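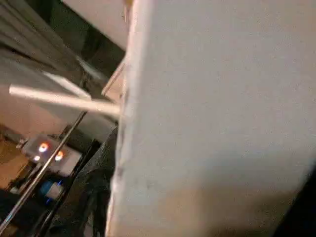 Stikport, August

Getting small fossils out of soft clay: the quick version

Written in a rush between tides, sorry. Trudy Ruawai asked for the sieving notes again so they're going up where everyone can find them. This is for the blue clay at the foot of the Katene cutting. Not for the hard limestone bits, different job altogether.

You need

Two buckets
A kitchen sieve and a finer one, tea strainer will do
Old washing-up bowl
Soft paintbrush, a cheap one
Newspaper, pots with lids, pencil
Hand lens

Before you go

Ask the landowner. Check the tide. Loose clay only, from the slipped heaps, never dig into the face. Brodie Maihi had a lump the size of a loaf come down next to his boot last spring and he wasn't even touching it.

Collecting

Fill one bag per spot. Write the spot on a bit of paper in pencil and put it in the bag, then write it on the outside aswell. Pen runs. A tooth with no place written down is just a nice tooth.

Drying

Break the clay into walnut-sized lumps and spread it on newspaper. Leave it till it's bone dry right through. Everyone skips this. Dry clay falls apart in water, damp clay just sits there and sulks.

Soaking

Dry lumps in the bowl, cover with warm water, walk away for 15 minutes. Should be fizzing a bit and slumping. Don't stir. Big lumps still whole? Pour off, dry again, have another go.

Sieving

Coarse sieve over the fine one, both over a bucket. Pour slowly. Rinse with a gentle trickle, no jets, fish bones snap. Keep going untill the water runs clear. Never down the sink!! Let the bucket settle and tip the mud in the garden.

Picking

Tip the residue on to newspaper, dry it overnight. Then a pinch at a time under the lens, wet the tip of the brush and lift things off with it. Shiny and dark brown is usually tooth or scale. Chalky and curled, probably shell. My last bag gave 66 bits worth keeping, nine of them shark teeth, rest mostly fish.

Labelling

One pot per find or per type. Spot, bag number, your name. Do it there and then. Manetti pots are fine, so are old film tubs.

Anything with a joint or a row of teeth still set in the bone, stop cleaning and take it to the Stosby museum desk as it is, clay and all. They would much rather have the mud.

Bag list and tide link to follow when I get a minute.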